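Open day at the Brurndale flower works, August 2018

The Hunden building in Brurndale opened its doors to visitors for the day, and 249 people signed the sheet at the front counter. Entry was free. Parking was on the grass behind the loading dock, which was soft after the rain.

The tour starts in the storeroom. Artificial stems are kept there by colour, with reds and whites near the door and the greenery along the back wall. The catalogue runs to 883 lines, and the biggest seller is still a single red rose on a long stem. Most of the stock goes to hotels and function centres.

From there we went through to the sorting room, where mixed stems are laid out on a long white table and put into clear plastic trays. On our visit it was red roses and pale blue hydrangea. 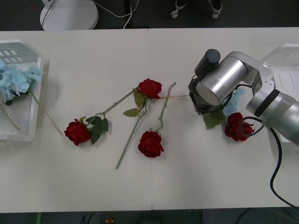 Bandden asked whether the hydrangea holds its colour in a sunny window, as the blue ones at home had gone grey by the second summer. The answer from the guide was that any of the pale blues will fade in direct sun, and that the reds last a good deal longer.

The last stop was the Hosoda room, used for finished arrangements. Centrepieces are checked for height and wrapped in tissue before boxing. An order of 433 was waiting to go out.

The shop was open until four. Seconds were in tubs by the till and single stems were near the exit. The next open day is planned for April.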